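Le casier

Le bureau de Gridilum occupait le deuxième étage d'un immeuble qui donnait sur la gare de triage. Nous étions peu nombreux à y travailler et nous avions une salle de pause au bout du couloir, avec une fenêtre, un évier, une table blanche et un réfrigérateur qui fermait mal. Le réfrigérateur est mort en novembre. On l'a descendu par l'escalier avec des sangles, et à sa place il est resté sur le lino un carré plus clair que personne n'a jamais réussi à assombrir.

La direction a promis un remplacement. Entre-temps elle nous a fait livrer un casier en fil de fer noir, trouvé dans le catalogue Tesow, ouvert sur le devant, qu'on a posé sur la table. Les boissons allaient dedans, debout. Les paquets de chips allaient dessus, à plat. On mettait l'argent dans une boîte à thé et on notait ce qu'on avait pris dans un cahier à petits carreaux attaché par une ficelle au pied de la table.

Le cahier, c'est moi qui le tenais. Je n'avais pas demandé à le tenir. Ma collègue des expéditions était partie à Kernska, dans l'autre agence, et elle me l'avait laissé sur mon clavier avec la clé de la boîte à thé et un stylo qui n'écrivait plus.

Je faisais les achats après le travail, au supermarché de l'avenue Rutherford. J'y allais à pied avec deux sacs. Je prenais du soda à l'orange pour la comptabilité, du soda vert parce qu'il partait vite, du cola pour l'homme du service technique qui n'en buvait qu'un seul par jour, à onze heures, debout devant la fenêtre. Pour les chips je ne réfléchissais pas. Je prenais les couleurs que je voyais en premier.

Le matin j'arrivais avant les autres et je garnissais le casier. J'aimais bien ce moment. On entendait les wagons se cogner en bas, puis le silence, puis un autre choc plus loin. Je passais une éponge sur la table. Je rangeais les bouteilles au fond, l'étiquette vers l'avant quand elles voulaient bien rester dans ce sens. Le fil de fer faisait un petit bruit quand on y glissait quelque chose. Ensuite j'ouvrais le cahier, j'écrivais la date et je tirais un trait dessous à la règle.

Un jour, il y a eu une ligne que je n'ai pas comprise. Quelqu'un avait écrit : « une eau, pas bue ». L'argent était dans la boîte. La bouteille d'eau était dans le casier, à sa place, le bouchon scellé. J'ai pensé à une erreur et j'ai laissé la ligne comme elle était.

La semaine suivante il y en a eu une autre. « Des chips, pas mangées. » Là encore l'argent y était, et le paquet aussi. Je ne reconnaissais pas l'écriture. Elle était penchée vers la gauche, avec des barres de t très longues. J'ai regardé les mots que les gens laissaient sur mon bureau, les bordereaux, les demandes de congé, la liste du café. Il n'y avait pas de barres pareilles.

J'ai continué à faire les comptes. À la fin du trimestre, il y avait dans la boîte à thé plus d'argent que n'en demandait le cahier, si l'on enlevait les choses payées et pas prises. J'ai mis le surplus dans une enveloppe et j'ai écrit dessus : casier. L'enveloppe est allée dans mon tiroir, sous les agrafes.

Au printemps, Gridilum a perdu le contrat des hangars. On nous a réunis dans le couloir, car la salle de pause était trop petite pour tout le monde. Le directeur a lu une feuille. Il a donné un chiffre, 1 625 palettes, et un autre, 852, et nous avons compris que le premier était celui de l'année d'avant. Il a dit que le bureau fermerait à l'été. Il a remercié chacun sans citer personne. Ensuite nous sommes retournés à nos places et le téléphone a sonné comme d'habitude.

Les gens sont partis petit à petit. La comptabilité d'abord, regroupée à Kernska. Puis l'homme du service technique, qui a trouvé quelque chose près de chez lui. Le dernier jour, il est venu prendre son cola à onze heures, il l'a bu devant la fenêtre, il a rincé la bouteille et il m'a serré la main. Je lui ai demandé s'il avait déjà payé quelque chose sans le prendre. Il a cru que je parlais d'une dette. Il m'a dit que non, il était à jour, je pouvais vérifier.

J'ai continué à garnir le casier. J'aurais pu arrêter, il ne restait presque plus personne pour s'y servir. Mais j'avais le chemin du supermarché dans les jambes et, le soir, je me retrouvais avenue Rutherford avec mes deux sacs sans l'avoir décidé. J'achetais la même chose qu'avant. Les bouteilles vertes, qui partaient si vite autrefois, restaient maintenant côte à côte pendant des jours.

Les lignes penchées continuaient aussi. « Un soda, pas bu. » « Des chips, pas mangées, les rouges. » Il n'y en avait jamais plus d'une par semaine. Je me suis mis à les attendre. J'ouvrais le cahier avant même d'enlever mon manteau.
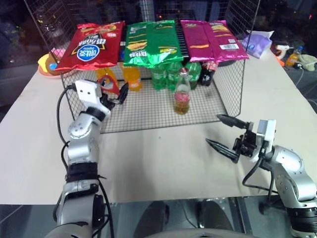 La dernière fois que j'ai garni le casier, c'était le 21 juin 2018. J'avais mis tout ce qui restait, sans chercher à faire de beaux rangs. Les déménageurs devaient passer en début d'après-midi pour les bureaux et les armoires. La table blanche n'était pas sur leur liste, le casier non plus.

J'ai ouvert le cahier. La page du jour était blanche, je n'avais pas encore tiré mon trait. J'ai tourné en arrière et j'ai recopié sur une feuille toutes les lignes penchées, dans l'ordre. Cela m'a pris une partie de la matinée. Puis j'ai sorti l'enveloppe du tiroir et j'ai compté ce qu'elle contenait. La somme était juste.

Les déménageurs sont arrivés en avance. Ils avaient chaud et l'ascenseur était en panne. Je leur ai dit de se servir. Ils ont demandé combien ça coûtait et j'ai répondu que c'était réglé. Ils ont bu debout, adossés au mur, en mangeant les chips à même le paquet. Le plus jeune a demandé ce qu'il y avait dans le cahier. Je lui ai dit que c'étaient les comptes. Il l'a feuilleté d'un doigt, poliment, et il l'a reposé.

Quand ils ont eu fini, il restait une bouteille. Ils ont descendu les armoires, puis les bureaux, le mien en dernier. J'ai signé leur papier contre la rampe de l'escalier.

Je suis remonté chercher mon manteau. La salle de pause était en plein soleil. On voyait très bien le carré clair sur le lino, et sur la table des miettes que j'ai ramassées avec la main. J'ai pris le stylo. J'ai écrit la date, j'ai tiré le trait, et dessous j'ai mis : « Une bouteille, pas bue. » J'ai glissé une pièce dans la boîte à thé. J'ai relu la ligne et j'ai vu que j'avais penché les lettres vers la gauche, sans doute à force de les avoir recopiées le matin.

En bas, un train de marchandises partait. J'ai attendu qu'il soit passé, j'ai refermé le cahier et j'ai laissé la clé sur la table.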